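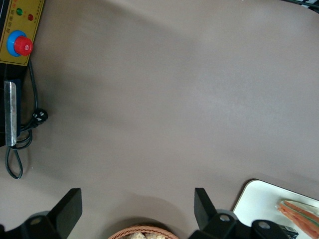

Where the study course stands

To the Grotivano Fund, from the Betside office
9 January 2019

You asked for a plain account of the second grant period, with the awkward parts left in. There were enough of those that leaving them out would have made a very short report.

The course on the letter to the Hebrews opened in September at Dukwood, in the upstairs room of the parish hall. The application promised "a serious but friendly introduction to the priesthood of Christ for people who have never read a commentary." Serious we managed from the first evening. Friendly took until the third, when we stopped handing out the Greek.

We had planned to cover one chapter a week. Chapter 6 declined to cooperate. The warning about falling away took three weeks by itself, and a good part of the group went home from the first of them convinced that it was about them personally. The leader's notes had given the passage half a page. They now give it 10 pages, with the main Reformed and Arminian readings set out side by side and no verdict at the bottom. Some members would still like the verdict.

Melchizedek went better than anyone had a right to expect. He turns up in Genesis for a few verses, gets one line in a psalm, and then Hebrews builds a whole argument on him. People liked that. We lost an entire evening to the question of whether he had parents.

The workbook

We printed 500 copies of the first workbook. The first run from Tsolakis had chapters 9 and 10 in reverse order, so that the sacrifice was declared final before the tabernacle had been furnished. The printer replaced them at no charge. The faulty ones went to Betside for use as scrap — several have since been spotted in circulation, with penciled notes in them.

The second workbook, on chapters 11 to 13, is in draft. It is late. The section on the heroes of faith is finished except for Jephthah, whom the author of Hebrews mentions in passing and whom we are finding it hard to mention in passing.

Money

Of the printing line, 2,000 dollars remains, and we ask to carry it forward to the second workbook. Room hire came in under budget. Coffee did not. We have moved the difference across and will show it in the year-end accounts as "hospitality," a word Hebrews 13:2 supports.

Still to do

Finish the draft, Jephthah included.
Send it to the 2 outside readers, one of whom disagreed with most of the first.
Start the Betside group on chapter 1, using the corrected workbook.
Decide what to do about the question of who wrote the letter. Our present answer is Origen's, that God knows, and the group has asked for something longer.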